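공개일

골브리지 공개일은 목요일 오후 2시에 시작했다.
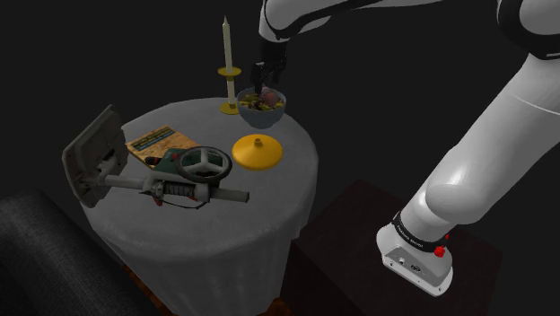

조피아 우르반치크는 저런 건 화면 안에서야 뭐든 잘 집는다고, 진짜 그릇은 미끄러지고 진짜 음식은 뭉개진다고 했다. 서연은 대답 대신 방문증을 목에 걸었다. 줄이 짧아서 카드가 턱 바로 밑에 왔다.

로비 벽의 화면에서는 시뮬레이션이 돌아가고 있었다. 회색 천을 덮은 둥근 식탁 위로 흰 팔이 뻗어 있고, 검은 손가락이 하늘색 그릇 속으로 내려가 있었다. 그릇 옆에는 초가 있었는데 불은 켜져 있지 않았다. 책 위에 금속 탐지기가 걸쳐져 있는 것을 보고 서연은 아버지의 부엌 식탁을 생각했다. 그 식탁에도 늘 음식 아닌 것이 더 많았다. 드라이버, 약봉지, 라디오 뒤판, 은행 달력.

"들어가자. 자리 없어지겠다." 조피아가 말했다.

시연실은 복도 끝에 있었다. 의자가 모자라서 뒤쪽 사람들은 창틀에 기대섰다. 안내를 맡은 사람은 니빅이라는 제어 프로그램을 개발하는 팀의 막내라고 자기를 소개했다. 목소리가 작아서 앞줄에서도 몸을 기울여야 했다.

"니빅은 가상 식탁을 1,765개 거쳤습니다. 물건은 매번 다르게 놓았고요. 오늘 실물로 보여 드릴 건 그릇에서 음식을 집어 접시로 옮기는 동작입니다."

"몇 번에 한 번 떨어뜨려요?" 앞줄의 남자가 물었다.

"실물에서는 아직 자주 떨어뜨립니다."

남자는 수첩에 뭔가를 적었다. 서연은 그 사람이 켈멘디에서 나왔을 거라고 짐작했다. 켈멘디는 요양원에 급식 장비를 넣는 회사였고, 서연이 다니는 플랜더턴 요양원에도 그 회사 배식차가 있었다. 바퀴 하나가 자꾸 왼쪽으로 돌아가는 배식차였다.

시연이 시작됐다. 팔이 그릇 위로 가서 멈췄다. 한참 가만히 있었다. 누가 기침을 했고, 안내하는 사람이 지금 위치를 다시 잡는 중이라고 설명했다. 그러고는 손가락이 내려가 삶은 감자 한 조각을 집어 올렸다. 감자는 접시까지 갔다. 두 번째 조각도 갔다. 세 번째 조각은 식탁보에 떨어져 조금 굴렀다.

"봐라." 조피아가 낮게 말했다.

팔은 떨어진 감자를 그대로 두고 그릇으로 돌아갔다. 서연은 그게 마음에 걸렸다. 플랜더턴에서는 떨어진 것을 먼저 치운다. 어르신들이 떨어진 것을 보고 미안해하시기 때문이다. 61호실 할머니는 밥알 하나만 흘려도 그날은 숟가락을 내려놓았다.

질문 시간이 20분 주어졌다. 가격을 묻는 사람이 있었고, 정전이 되면 어떻게 되느냐고 묻는 사람이 있었다. 안내하는 사람은 가격은 모르고, 정전이 되면 팔이 그 자리에 멈춘다고 했다.

서연도 손을 들었다.

"떨어뜨린 건 안 줍나요?"

"줍는 동작은 따로 가르쳐야 합니다. 지금은 그릇 안에 있는 것만 대상으로 봅니다."

"그럼 떨어진 건 모르는 거예요?"

안내하는 사람은 잠깐 팔 쪽을 보았다.

"집었던 게 없어졌다는 것까지는 압니다. 어디로 갔는지는 안 봅니다."

조피아가 서연의 소매를 당겼다. 더 묻지 말라는 뜻인지 잘 물었다는 뜻인지 알 수 없었다. 조피아는 서연보다 오래 플랜더턴에서 일했고, 칭찬할 때나 나무랄 때나 같은 얼굴을 했다.

사람들이 빠져나간 뒤에 안내하던 사람이 휴지를 가져와 감자를 집었다. 식탁보에 자국이 남았는지 손톱으로 한 번 긁어 보더니, 물티슈를 찾으러 다시 나갔다. 서연은 가방에서 물티슈를 꺼내 식탁 옆에 두었다. 근무복 가방을 그대로 들고 온 터라 물티슈도 있고 앞치마도 있고 빨대도 있었다.

로비로 나오니 커피가 준비되어 있었다. 조피아는 설탕을 두 개 넣고 벽의 화면을 다시 올려다보았다.

"저 초는 왜 안 켰을까."

"가짜잖아요. 켜도 안 뜨거울 텐데."

"그러니까 켜도 되지."

서연은 종이컵을 들고 설문지를 채웠다. 현장에 필요한 기능을 적는 칸이 있었다. 처음에는 떨어진 것을 줍는 기능이라고 적었다가 줄을 긋고, 떨어진 것을 먼저 줍는 기능이라고 고쳐 적었다. 칸이 좁아서 마지막 글자는 테두리 밖으로 나갔다.

버스는 4시 넘어서 왔다. 조피아는 창가에 앉아 저녁 식단을 물었다. 감자조림이라고 하자 조피아는 고개를 끄덕이고, 잘게 썰어 달라고 주방에 전화해야겠다며 휴대전화를 꺼냈다.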